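Anville library meeting room to reopen for evening bookings

Fri 9 November

The meeting room on the first floor of Anville library will be open for evening bookings again from next week, after being closed to outside groups since the spring.

Groups will be able to hire the room on weekday evenings until 9pm. The charge has been set at £18 for an evening, with no extra fee for use of the kitchen. Daytime bookings stay as they are and can still be made at the front desk.

The room was closed in the evenings when the side entrance failed a safety check. Without it, anyone leaving after the library shut had to be let out through the main doors by a member of staff, and there was no money in the budget to pay for that. Work on the side entrance was finished in September. It now has a new door, a handrail and a light that stays on until the building is locked.

Samira Nseir, the library manager, said the closure had gone on for longer than she would have liked.

"We were told it would be a matter of weeks," she said. "Then the door had to be ordered a second time, as the first one was the wrong width. I know some groups found other places to meet and may not come back to us, and I'm sorry about that. The room is there for them if they want it."

Among those returning is the Anville Local History Group, which has been meeting in the back room of the Salameh cafe on Protstead Road. Its secretary, Ruba Shboul, said members had been made very welcome at the cafe but had struggled to hear the speakers.

"There's a coffee machine on the other side of the wall," she said. "We had a very good talk on the old tannery and I don't think the people at the back heard any of it."

The group's first meeting back in the library will be a talk by Nabil Nseir on the Protstead branch line, which closed to passengers before most of the members were born. He has collected more than 500 tickets, timetables and letters connected with the line and will bring a selection with him. Visitors are welcome and do not need to book.

An evening English class and a chess club have also asked for regular slots. Rima Haddadin, who teaches the class, said several of her students work in the day and had been unable to get to the afternoon sessions that were put on in its place. She is hoping to start again before Christmas, but the evening has not been fixed yet.

Under the new arrangements, each group has to name two people who will be responsible for signing in, signing out and making sure the side door is shut behind them. They will be shown how to set the alarm and will be given a phone number to ring if there is a problem. Groups that leave the room unlocked may lose their booking.

The number allowed in the room at any one time is 50, the same as before. Larger events will need to use the main hall on the ground floor, which is booked through the council and has its own charges.
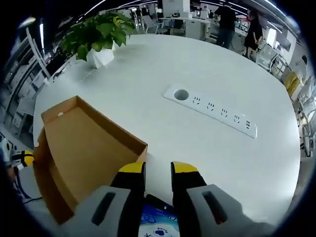

Regular groups can reserve the same evening for up to a term at a time. One-off bookings can be made until 2pm on the day, if the room is free. Payment is by card or bank transfer, and the desk can no longer take cash for room hire.

Not everyone is happy with the new charge. Afaf Karaki, who runs a sewing circle, said her members used to pay by donation and that the new rate was a lot for a small group to find every week.

"If six of us turn up it's three pounds each, and that's before anyone has bought any thread," she said. "We'll try it every other week and see how we get on."

Ms Nseir said the money would go towards heating and cleaning - the two costs that rise most when the building is used at night. She added that any group worried about the charge should speak to her before booking, and that the rate would be looked at again next year.

There is no parking at the library after 6pm, as the gates to the yard are locked when the main building closes. The nearest car park is behind the Vernovel building on Mill Street, a short walk away, and is free in the evenings. There are cycle racks next to the side entrance.

Booking forms can be picked up from the front desk during opening hours. Groups that had a regular evening before the closure will be given first choice of their old slot, but need to hand in a form by the end of the month.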